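Week 3: Budgeting for a Two-Arm Laundry Cell
Jul 10, 2026 | By Remedios Maglaya
Print | E-mail

Read the Predance quote before class and mark every cost it leaves out.
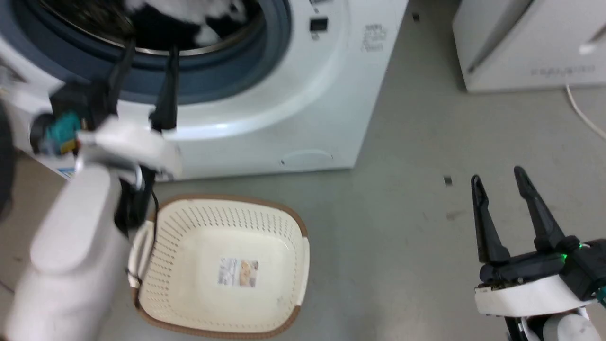 The vendor's price covers the arms. It doesn't cover spare fingers, floor space, or the person who untangles a shirt at 4 p.m. Ask for loads finished without help, in writing. A demo video won't tell you that. I'd rent for 20 weeks before buying, and I'd still keep 2 bids open.

Due Monday: one page, your own numbers.

Last updated by M. Sakamoto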